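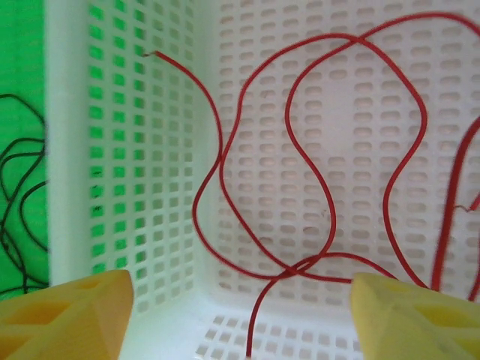 Cables, evening

Home Diary Older entries Newer entries

Started on the cables after tea. I have been putting it off since we moved the desk. The white plastic basket is for wire I mean to keep, and so far the long red one is in it, in a tangle. I should have wound it first. The thin black wire is still on the green, in loops, next to the basket.

Arash Nazari rang in the middle of it to ask whether I still had the meter he lent me. I have. It is in the drawer under the Warkamier invoices and I told him he can collect it whenever he likes. He thinks I should throw out any wire I can't name a use for. I said the red was good wire and I would want it for the bell on the side gate. He said I had told him that last year.

The basket wants a wash. There are a few small dark marks low down on one side. I tried the same kind of basket for pegs once and the ends poked through the holes, but for wire it should do. The long slots are better than the square holes for this, as I can push a tie through a slot and fix a bundle to the wall of the basket. Must buy ties. Stokura had bags of 400 last time I went in, far more than I need, but the small bags cost nearly as much.

Plan for the rest, so I don't forget:

Red wire out, find both ends, wind it round my hand and elbow, tie in 3 places.
Black wire the same, but looser. It kinks.
Old phone leads to the tip.
Label anything that goes back in the loft.

Siamak Ghaffari wants two lengths for the shelf lights at the Daneshvar shop. He hasn't measured. I have asked him to do that before I cut anything, and I won't cut the red for him in any case.

Stopped at half past nine with my back aching. Left the basket where it was. Rain on and off, bins out, wrote to the Vatora people about the bill again. Need bread and a new bulb for the landing.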